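Sep 6, 2018

Bread notebook, test kitchen at Zasarside. Entry for the rye sourdough work.

I continue today the question from the last pages: why does the dough with Plovetti flour become sticky in the second hour, when the dough with Dursun flour stays quiet. Both are sold as medium rye, and both bags were opened this week. 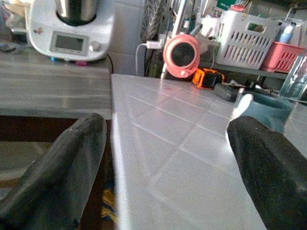
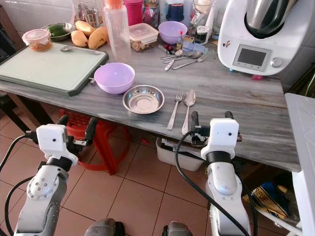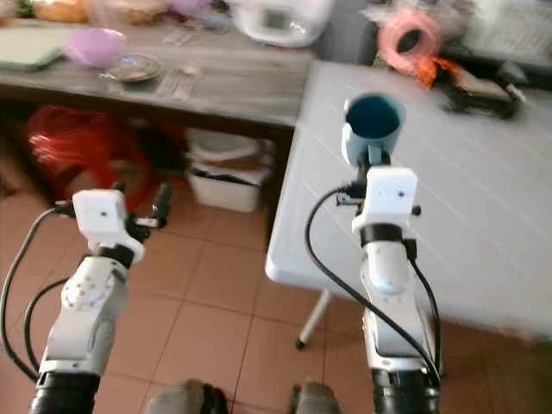

The kitchen at Zasarside. First picture: the tiled top, with the mixing machine at upper left. Second: the table with the lilac bowl and the steel one.

Now the work. I made two doughs with the same recipe. For each one: 57 percent of the flour was rye and the rest was plain wheat. The starter was the old one, fed yesterday evening and again in the morning. Salt as always, 2 percent. I mixed by hand until no dry flour was left, and then I let both doughs rest for 15 minutes before the second mixing.

After the rest, the Dursun dough was firm and came away from the bowl in one piece. The Plovetti dough looked the same at this moment, and I wrote in pencil "no difference." I leave this remark here, although it was too early to write it.

In the second hour the difference came. The Plovetti dough spread out and had a wet shine on the surface, and when I pressed it with a damp finger the hole did not close. Also the smell was sweeter than I like. The Dursun dough rose slowly and kept its dome.

My first idea was the water, but I weighed it on the same scale for both and the numbers agree with the sheet. My second idea was the temperature. The doughs were standing side by side, so I do not believe it. The third idea is that the Plovetti flour has more enzyme activity, maybe from grain that sprouted a little before the harvest. I remember that we had a similar bag in January, and then more sourness in the dough helped. I could not find the page where this is written. If somebody has the January notebook at home, please bring it back.

Baking. Both loaves went into the tins at the same time and were in the oven for 47 minutes. I know that for rye this is short, but the tins are the small ones. The Dursun loaf has an even crumb, slightly dry at the corners. The Plovetti loaf has a gummy line near the bottom and the crust has lifted on one side. I cut both too early, while they were still warm, so the gummy line can be partly my fault. I kept half of each loaf wrapped in a cloth and will cut again tomorrow.

Taste: the Plovetti bread is in fact the better one, if you eat from the upper part. It has more malt in it. I would not want to lose this taste only to get a nice shape.

For the next test:
Same two flours, but take more starter in the Plovetti dough and make the first rise shorter.
One loaf with Fikton flour, if the delivery comes. The last time they sent us the coarse one by mistake.
Weigh the loaves before and after baking. I forgot it again.
Use the thermometer with the long needle, the short one does not reach the middle.

The starter is back in the cold room with a new label. The old label had lost its writing and it was possible to confuse it with the wheat starter. Please do not feed it with Plovetti flour before this question is solved.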